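4.2 Surface choice and the care of tables in rented homes

The first part of the survey dealt with how tenants come to own their tables. The present section turns to what they do with them afterward. Of the 700 households that returned the full questionnaire, most owned more than one table, and the final count stood at 1,167. Each table was entered separately, with its type of top, the room in which it was kept, and the care it had received during the previous year. Tables that came with the apartment were coded apart from those the tenant had bought or been given.

Respondents were asked to place the top in one of four groups: painted, glass or stone, smooth wood without visible joints, and wood with visible joints between planks (Figure 4 gives the general look of this last group). The wording was tested in the town of Omitz in September, where an earlier version had asked for the species of wood. Few tenants could name it, and several left the whole page blank. Once the question was put in terms of what a person can see and feel, the page was filled in almost without exception.

The results for cleaning follow the pattern found by Kelemen in her study of kitchens in the Cunen district. Tenants wipe a table when they can see that it needs wiping, and the color of the top matters more than the number of people who eat at it. Owners of dark painted tables reported the most frequent cleaning. Owners of pale wooden tables reported less, although they were more likely to use a cloth or mat under hot dishes. We do not take this as a sign that pale wood is treated with less care. The interviews suggest that grain hides crumbs and small marks, and that people clean by eye.

Oiling and waxing present a different picture. In 39 percent of the households with at least one wooden table, the respondent did not know whether the top had been oiled, waxed or varnished. This group was spread evenly across age and income. It was much larger among tenants whose table came with the apartment, and Wallner has argued that the landlord's inventory is the natural place to record such facts. The inventories used in the Bedix housing blocks list every chair and lamp by room – yet they give no line to finish or upkeep. In the Brunner buildings a care sheet is handed over with the keys. Tenants there were better informed, but they did not oil their tables more often than tenants elsewhere.

Joints between planks were a concern of their own. Eleven respondents wrote in the margin that they had tried to fill a gap themselves, in most cases with candle wax or wood glue. A larger number mentioned crumbs collecting along the joints, and some linked this to the dry air of the heating season, when boards shrink and joints may open. The questionnaire had no item on indoor humidity, and we can neither confirm nor reject the link with the data at hand. Disputes over deposits, where they touched on tables at all, concerned rings and burns. Open joints were raised by neither side.

Figure 4. Wooden tabletop of broad planks, with faint straight seams. 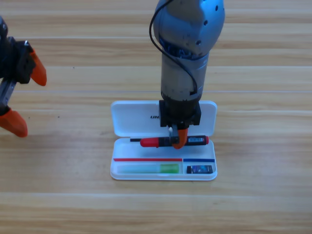

The age of the table had a weaker effect than expected. Tenants with inherited tables spoke of them at greater length in the interviews, and often knew who had made or bought them, but their answers on cleaning and oiling were close to those of tenants with new furniture. The exception was repair. An inherited table with a loose leg was usually taken to a joiner or mended at home, while a purchased one in the same state was more often replaced. The costs reported for these repairs are taken up in Section 4.3, together with the landlords' replies.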